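Beauty > Hair > Heatless Curls > FAQ

Your Heatless Curl Questions, Answered

Print this page | E-mail to a friend
214 shares | 37 comments

Ever since I posted my overnight curl routine my inbox has been a little wild (I love it, keep them coming!), and a lot of you are asking the same things. So I pulled the most common ones together. I'm not a hairstylist, just a person with stubborn, shoulder-length, mostly straight hair who got tired of burning her ears with a curling wand.

What do you use to curl your hair?

A satin curling rod, the long bendy kind that sits on top of your head like a headband. Mine is the Lulent one in the thicker size. I had a skinny one before and it gave me ringlets like a kid in a school play, which is cute if that's your thing! The thick one gives me loose waves that look like a blowout on a good day.

Can I just use a bathrobe belt?

Yes! I did that for months. A fluffy belt grabs the hair a bit more, so you may get some frizz at the ends, and it slips if you toss and turn. Socks work too. I'd try it with something you already own before you spend any money.

Should my hair be wet or dry?

Damp, and less damp than you think. I wash at night, let it air dry until it's nearly there, then wrap. If it still feels cold when I squeeze it, I wait. The one time I wrapped it soaking wet I woke up with wet hair at 7 a.m. and had to go to work with a bun.

If your hair is already dry, mist it lightly with plain water. You don't need a special spray for this part.

What products go in first?

A tiny bit of mousse from roots to ends, and that's it. I've been using the Jedton foam, the light one, and I do 2 pumps for my whole head. More than that and it goes crunchy. If your hair is fine like mine, skip creams and oils until the curls are out, because they weigh everything down overnight and you'll wonder why you bothered.

How do you actually wrap it?

Part your hair where you normally wear it, lay the rod across the top, and clip it in place. Then take a small piece at the front, wrap it away from your face, and pick up more hair every time you go around, kind of like a French braid. Keep going until you run out, and tie the end with a scrunchie. Same thing on the other side. My first try took me 40 minutes and a fair amount of swearing. Now I do it while I watch TV.

Does the fabric really matter?

I think so. Cotton was leaving the top of my head fuzzy, and when I switched to a satin pillowcase the waves stayed smoother into the second day. It doesn't have to be real silk. I've owned both and I couldn't tell you the difference by looking at my hair. 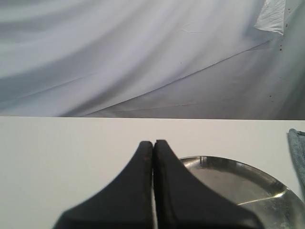 White fabric and its folds

Wash your pillowcase more often than you probably do now, by the way. Hair product ends up all over it, and then it ends up on your face. I swap mine twice a week and my forehead is much happier for it.

Can you sleep in it, really?

I can! Side sleepers, pull the two ends forward over your shoulders so you're not lying on them. If the clip on top digs in, take it out once everything is wrapped. Back sleepers have a harder time of it, sorry.

My curls fall out by lunch. Help?

First, let everything cool down and settle before you touch it. I unwrap, leave the curls alone while I do my makeup, and then comb through with my fingers only. No brush! Second, try a little hairspray while they're still in ringlets. I like the Allov flexible hold, which brushes out without flaking. And if your hair was even slightly damp when you took the rod out, that's your problem right there.

Will it work on short hair?

It needs to go around the rod at least twice, so a chin-length bob is pushing it. Foam rollers might be a better bet.

What about curly or coily hair?

I can only speak for mine, but several readers with curly hair told me they use it to stretch and smooth their curls on day three or four, with a leave-in. The comments under my original post are full of good tips from them.

Is the expensive kit worth it?

The Nigatu set is the one everybody sends me links to. I tried it at my sister's and it's lovely, with nice clips and a little bag, but my hair looked the same as it does with mine. Spend the extra on a good haircut!

Got a question I missed? Leave it below and I'll add it next time I update.

37 comments | Share this | Print | E-mail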